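Print this page
E-mail this page

4.2 Learning to hand over the small jobs

We have said a good deal so far about the rota and about pay, and we come now to the matter that people at Brekley most wanted to talk about when we sat down with them, which was the handling work itself and how it felt to give part of it away. Brekley takes in returned household and office goods, checks them over, and sends them on to be resold or stripped for parts. Before the change, every item that reached a bench had been picked up, turned round and set down again by a person, often several times in a morning, and the older hands could tell you a surprising amount about an object from its weight alone (one of them was rather proud of being able to do it with her eyes shut, and we were glad to let her show us).

The Zekau arms were brought in to do the lifting and sorting at two of the benches. The staff kept the checking, the grading and the decisions about what was worth saving. On paper this looks like a clean split between hand and head, and the early planning notes treated it that way. Once the arms were running, though, it became plain that a great deal of judging had been going on inside the lifting. A checker who picks something up is already asking whether it is cracked, whether it rattles, whether the last person wiped it down. When an arm does the picking up, those questions have to be asked some other way, or they are not asked at all, and several of our speakers told us with real feeling that they had missed them before they could put a name to what was missing.

Liesl Gasser, who had led the bench team for nine years when we met her, put it to us over a long tea break in December. "I used to know my table by touch," she said. "Now I know it by looking, and I had to learn to look properly, which I had never done, if I'm truthful." She did not say this sadly. She told us she had grown fond of the new way of working and that her wrists had thanked her for it, but she wanted it written down that the learning had been work, and that it had not been counted as work in anybody's hours.

A large part of that learning took place in simulation. Harlow, the firm that set up the arms, built rendered versions of the benches so that a grasp could be tried over and over before it was tried on real stock, and at Brekley's request the bench staff were invited to sit in and give their opinion. We had expected this to be a courtesy and little more. In the event it became the part of the project that people spoke of most warmly, and it is worth dwelling on what they were shown. Figure 2 gives one such view, taken from above the gripper as it reaches over a wooden table. The fingers stand open on either side of a tall brown object with a narrow waist, and a laptop keyboard lies close by on the left.

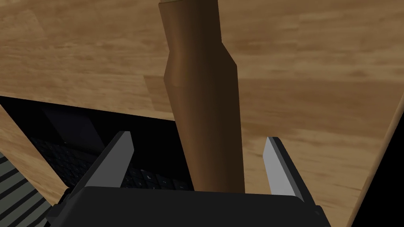
Figure 2. Simulated tabletop with the gripper open on both sides of a brown, bottle-like object; part of a laptop base at left.

Staff who came to these sessions were asked a simple question at each pause, namely what they would be worrying about if the hand were their own. Their answers were wonderfully particular. Nearly everybody began with the neighbours of an object before they said anything about the object itself. If there was a keyboard anywhere near, they wanted to know what would happen to it should the grip slip, and whether the thing being lifted could be drawn away from it first. Engineers at Harlow had been thinking mostly about where the fingers should close. The bench team thought about where everything else on the table would be a moment later, and over the weeks the two habits of mind began to rub off on each other in a way that both sides told us they had enjoyed.

There was also a good deal of plain disagreement, and we would not like to smooth it over. Some checkers felt that a rendered object was too tidy to teach anyone much, having no dust on it, no sticky label and no loose lid waiting to drop off. Others found that very tidiness a help, and said it let them talk about the reach alone without being distracted by the state of the goods. Two people stopped coming after their first session. They were perfectly friendly about it and simply preferred to be told when the arm was ready, and we think a workplace ought to have room for that view as well.

By the end of our stay the team had left 1143 written remarks in the session log, and we have been through all of them. A fair number are short ("too near the edge", "I'd come at it from the other side"), and some run to half a page and wander off into stories about particular returns, which we confess we read with great pleasure. What struck us, going through them, was how much of the knowledge in those remarks had never been asked for before. The induction booklet at Brekley says how to lift safely and where to stand. It has nothing in it about the order in which to clear a crowded table, although every experienced checker we met had firm views on the matter and could defend them at length.

This brings us to a point on which we differ a little from the Laxdal study, where the arrival of the arms was described chiefly as a loss of skill on the floor. We did see skills falling out of use. New starters at the two benches now handle far fewer items than their colleagues once did, and Gasser worries, with good reason in our opinion, about who will be able to answer the engineers' questions once her own generation has gone. But we also saw people finding words for things they had only ever done, and being listened to when they said them, and one or two who had been thought of as quiet turned out to have the most to say.

Whether that attention will last is harder to judge. The sessions were paid for out of the set-up budget, and at the time of writing no money had been put aside to carry them on. We asked the bench team what they would like to see, and the commonest wish was a modest one: an hour kept free each month, in the ordinary working day, to sit with whoever is adjusting the arms and go over the awkward lifts together. We return to the cost of this in the next section, along with the question of how such an hour should be graded for pay.

Print this page
E-mail this page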